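Teaching the Picker: A Parts Distributor Pays Its Staff to Demonstrate

Print | E-mail this article
Last updated: July 20, 2021

The returns line at Skalemex handles goods that no two customers send back in the same condition. Cartons arrive crushed, taped over or empty. For years the sorting was done entirely by hand, at 15 benches, by people who were expected to decide in a few seconds whether an item went back to stock, to a secondary seller or into the waste stream.

Two of those benches now have robot arms. The arms were supplied by Feltex, an integrator that also runs the training program behind them, and they learn from recorded human handling. A worker holds a gripper of the same geometry as the robot's, with a camera mounted on it, and does the job. The software receives the video along with the position and opening of the fingers.

The change in the job is larger than the number of arms suggests. Demonstrating is now a paid classification at Skalemex, one grade above sorter. Shifts are split between the benches and home-style rooms, where packages are handled in ordinary clutter. Feltex asks for the clutter. A policy trained only on clean benches, its engineers say, tends to fail when the background changes.

Siwan Yorath supervises the demonstrators. She was a sorter herself and describes the new work as slower and more tiring than it looks. "With your hand you feel a box start to slip and you correct it before you know you have," she said. "With the gripper you have to watch for it. The first week, people's forearms hurt and they think they are bad at it."

The usual task is short: close on a package, lift it, carry it to a container, release. Small cartons are the standard item. The fingers have to meet the sides squarely, and the force has to be high enough to hold the board without bending it.

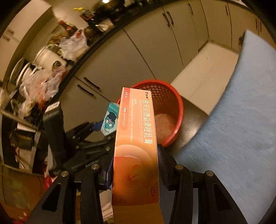
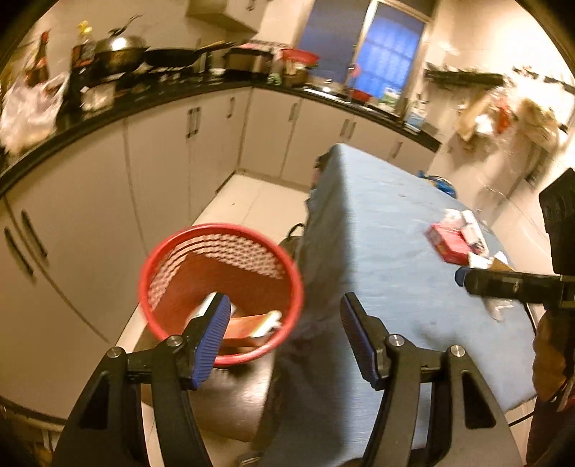

A medicine carton held between the fingers (first photo) and a gripper open at the rim of a red basket (second photo).

A recording is accepted or rejected by a reviewer. In November the group submitted 1,797 recordings, of which 1,670 were accepted. Most rejections were for hesitation, where the fingers hovered over an item before closing. The robot reproduces the hesitation if it is left in.

This is where the staff had their main objection. Sorters had been measured on speed alone. Demonstrators are measured on smoothness, and the first review sheets did not say what that meant. Mitiku Chala, who represents the returns staff, asked for the criteria in writing and for a worker's right to see any rejected recording. Both were granted. He also obtained a limit on continuous gripper use, up to 2 hours before a change of task.

"Pay follows the grade, and the grade follows a reviewer's opinion," Chala said. "So we wanted to know what the opinion was based on."

The question of what happens when the arms have learned enough is less settled. Skalemex says it has no plan to remove benches and expects the product mix to keep changing, so that demonstrations will be needed for new packaging. Its Haworth site, which handles larger goods, has no arms and no date for any. The Zollach site will receive one arm for cartons and will train its own demonstrators.

Yorath keeps a shelf of items that the arms still drop. Soft pouches make up most of it, followed by anything with a glossy film. Each goes back to the demonstrators, who work out a grip and record it again from several directions.

4 comments | 31 shares | Print | E-mail this article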